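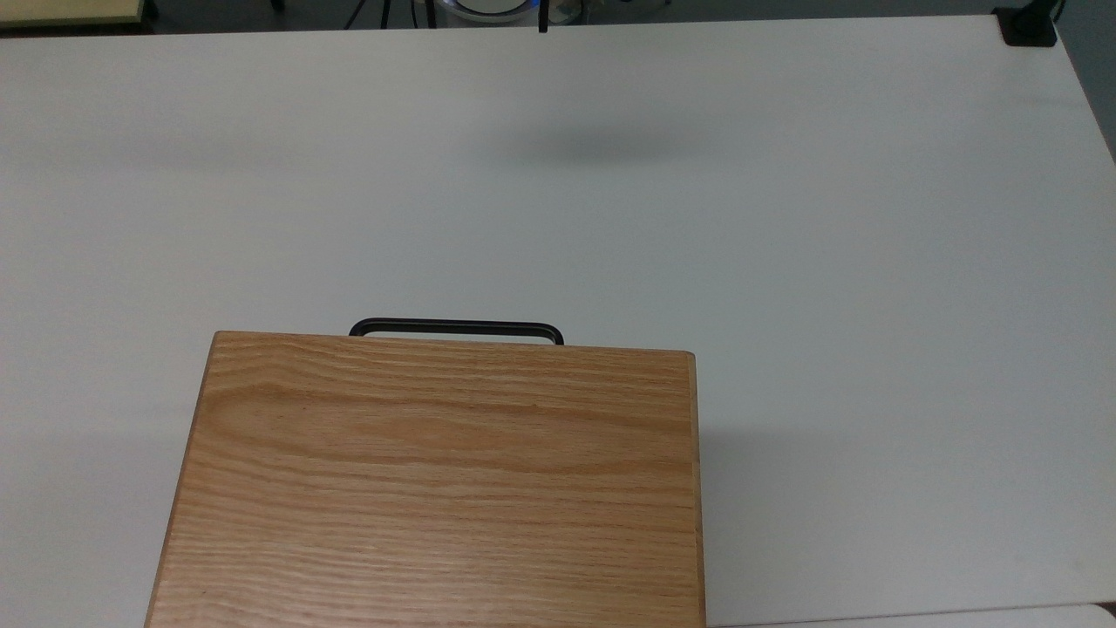
Looking after a wooden lidded box (and getting more use out of it)

I have a soft spot for wooden boxes with lids. My mother kept her bread in one, my grandfather kept his chisels in one, and I keep all sorts in mine, depending on the month and how organised I'm feeling. They're handy things to have on the bench, and if you treat the timber kindly they'll outlast most of what you put inside them. Several of you have written in asking how to clean them, what to put on the wood and how to stop the lids from sticking, so I've gathered up everything I know and a few things I had to learn the hard way.

Give it a clear table first

Before you start, take everything off the table and give the surface a good wipe. I know that sounds fussy, but a stray grain of sand or a crumb of dried glue under a box will leave a scratch in a painted tabletop that you'll be looking at for years. I speak from experience, and so does the table. If your top is white, lay an old towel down before any oil comes out of the cupboard. A pale matte surface shows an oily ring beautifully and won't give it up without a fight.

Empty the box completely, tip it upside down over the sink or the garden and give the base a few firm taps. A soft paintbrush gets into the corners far better than a cloth does – a clean 19 mm one from the hardware shop is just the right size, and mine has never been near paint.

Washing without soaking

Timber doesn't mind a damp cloth, but it does mind a bath. Put a small squirt of dishwashing liquid in 200 ml of warm water, dip the cloth, wring it until your wrists complain and wipe along the grain. Where the figure is wavy and wanders all over the place, just follow the general direction and don't worry too much about the curves. Go over it again with plain water on a second cloth, then dry it straight away with a tea towel.

Leave the lid open afterwards, somewhere with a bit of air moving. Keep it out of full sun, which can pull a lid into a banana shape in one hot January afternoon, and don't be tempted by the top of the heater in winter either. I leave mine on the laundry bench overnight and it's always ready by breakfast.

Sticky marks and old labels

For the gummy patch left behind by a price sticker, rub in a little cooking oil with your fingertip, leave it for 5 minutes and roll the gunk off with your thumb. Wipe with the soapy cloth when you're done. Try it on the underside first if the box has bare timber, as oil will darken it.

White rings from a hot mug are another matter. On a waxed lid I've had good luck with a dab more wax and a lot of patient rubbing. On varnish, I'm afraid it depends entirely on how deep the mark goes, and some of them you simply learn to sit the fruit bowl on.

Oil or wax?

It depends on what's there already. Flick a drop of water onto the lid and watch it for a minute. If it sits up in a bead, the finish is sound and all you need is a thin coat of furniture wax a couple of times a year. If the drop sinks in and leaves a dark spot, the timber is thirsty and will take some oil.

For anything that holds bread, tea or onions I use a food-safe mineral oil. Put a teaspoonful on a lint-free rag (old cotton pillowcases are marvellous for this), work it in thinly, wait a quarter of an hour and buff off every bit that hasn't soaked in. Too much oil stays tacky and collects fluff, and then you're back to washing. If you've used linseed or another drying oil on a workshop box, please hang the rag out flat on the line to dry before you bin it. Those rags can heat up and catch fire when they're scrunched in a heap.

Handles and hardware

Black metal handles are lovely against a honey-coloured timber, and they need very little from you. Dust them, wipe them with a barely damp cloth and dry them properly where they meet the wood, as that's where any rust likes to start. Skip the steel wool – it takes the black off in no time.

If a screwed-on handle wobbles, snug the screws up with a hand screwdriver and leave the drill in the shed. When the screw just turns and turns, take it out, dip a wooden toothpick in PVA glue, poke it into the hole, snap it off flush and let it set before you put the screw back. Walid Darwish from the Nondiscombe repair shed showed me that one over a cuppa, and it has held on my tea box ever since.

Lids that stick, lids that smell

A tight lid in humid weather usually loosens by itself once things dry out, so hold off on the sanding. Rub a plain candle stub along the edges where it catches. If it's still stubborn come autumn, a few light strokes with 240-grit paper will do it.

For musty smells, put a saucer of bicarb inside, close the lid and forget about it for a few days. Dried mandarin peel is nice afterwards. I wouldn't oil the inside of a box that holds bread, as it can pick up a stale smell that goes straight into the loaf.

What to keep in it

Mine has been a bread box, a sewing box and, for one long winter, home to a seed collection that got away from me. A wooden box with a lid is good for potatoes too, as long as there's a gap or a few holes for air. In the workshop, line the bottom with an offcut of felt and it'll keep your good screwdrivers from rattling about. Phone chargers are another fine use, though do coil each one with a bit of string first or you'll be there all evening.

Next month I'll get to chopping boards, including the one with the split down the middle that Emby keeps asking me about.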